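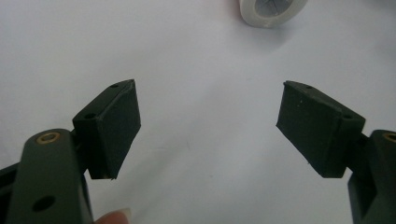

Figure 1. Roll of tape on a pale gray surface.

Unit 6: Pressure-Sensitive Adhesives
Handout for Packaging Materials, Hemley campus
Revised August 15, 2023

6.1 Scope

A pressure-sensitive adhesive (PSA) bonds under light pressure at room temperature, with no solvent, water, or heat needed at the time of use. It stays permanently tacky. Glues that set or cure were covered in Unit 5 and are mentioned here only for comparison.

The reading for this unit is chapters 8 and 9 of the course pack. The section on medical tapes may be skipped.

6.2 Construction of a tape

A single-sided tape has up to four layers. From the outside of the roll inward they are:

Release coat. A thin low-energy coating, often a silicone or a long-chain carbamate. It lets the next wrap come away cleanly.
Backing. Paper, polypropylene, polyester, PVC, cloth, or foil. The backing sets the tensile strength and the stretch.
Primer. Anchors the adhesive to the backing. Left out when the backing is porous or has been corona treated.
Adhesive. Natural rubber with a tackifying resin, a synthetic block copolymer, an acrylic, or a silicone.

If the primer is missing where it is needed, the adhesive can transfer to the surface on removal and leave the backing bare. This is an anchorage failure and should be recorded separately from cohesive failure, in which the adhesive splits within its own thickness and leaves residue on both sides.

6.3 The three properties

Tack is the ability to form a bond on brief contact. Peel adhesion is the force per unit width needed to strip the tape at a fixed angle and speed. Shear resistance is the ability to hold a load parallel to the surface over time.

The three cannot all be raised together. Adding tackifier usually raises tack and peel up to a point and lowers shear. Crosslinking raises shear and lowers tack. Masking tape needs moderate peel and clean removal. Carton sealing tape needs high shear, as the flaps of a full box pull on it constantly.

6.4 Wetting and surface energy

For a bond to form, the adhesive must flow into close contact with the surface. The surface energy of the substrate should be at least equal to that of the adhesive. Clean glass and metal are easy to wet. Polyethylene and polypropylene are difficult, and PTFE more so.

Contact also depends on stiffness. Under the Dahlquist criterion, an adhesive whose storage modulus is above roughly 0.3 MPa at one hertz will not show useful tack. Cold raises the modulus — a tape that works in August may fail on a loading dock in December.

6.5 Rate dependence

PSAs are viscoelastic. Peel force depends on the speed of the test, and a result given without a speed is not usable. Pulled slowly, the adhesive flows and the failure may be cohesive. Pulled fast, it acts more like a solid and usually lets go at the interface. At higher speeds still, some tapes show stick-slip, heard as a ratcheting noise when the roll is unwound.

6.6 Worked calculation

A strip of tape 50 mm wide is peeled at 180 degrees from a steel panel. The mean force is 20 N.

Peel adhesion = force / width = 20 N / 50 mm = 0.4 N/mm

The same strip is applied to corrugated board and the mean force is 12 N, giving 0.24 N/mm. Inspect the peeled strip before comparing the two values. If paper fibers cover the adhesive, the board has failed and the second figure measures the board.

6.7 Lab session

The lab meets in the Prellham building. Each pair will test 2 tapes, labeled Fung and Wurnlow on the bench sheets, on steel and on board. Discard the outer three wraps of each roll before cutting strips. Wipe the steel panels with solvent and let them dry fully. Roll each strip down once in each direction at a steady speed and wait one minute before peeling.

Report mean force, width, angle, speed, room temperature, and failure mode. Ignore the first 25 mm of each trace.

Store rolls flat, away from sunlight and radiators. Stored on edge they can develop a flat spot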